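Zavosora Winter Clothing Drive: where we're up to in July

Hi Amra,

Danica said you wanted something before the next instalment goes through, so I've put this together over a cuppa and I hope it makes sense (the proper budget sheet is coming from Zorica).

Sorting and folding

We've now got 283 pieces of clothing through the house, up from 80 when I last wrote to you! Most of it is coats and padded things, which is lovely for the families but murder on shelf space. The spare room at Ellis Street is still our folding room. We lay each piece out on the bed, flatten it, check the zips and pockets, fold it in half and then in half again. Marcelino swears by rolling the puffy ones, and I've come round to his way for anything going in a tub, but folded is nicer when someone's choosing from a shelf.

Dark colours are a pain to check under a ceiling light, so we put them on the pale floral sheet and any lint or loose thread shows up straight away. The navy padded ones are the worst for it.

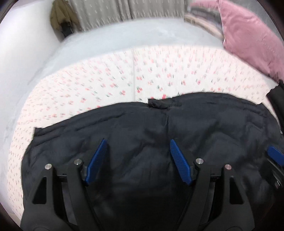
Money

We've spent $2,257 so far. The big items were the storage tubs, laundromat runs and a second clothes rack, which I got second-hand from a bloke in Delić's old building. I did go over on laundry powder, sorry, but the wool stuff needed its own kind and it isn't cheap.

What's next

Kids' sizes are our gap. We have plenty for grown-ups and hardly anything under size 6, so Evdokia is asking at the two primary schools near her. I'd also like 2 more racks if there's room in the budget, and I'll send quotes once I've rung around.

Pop in any morning after ten, the kettle's always on.

Cheers,
Danica's other half of the roster, Zorica's neighbour, and your grateful coordinator,
Vee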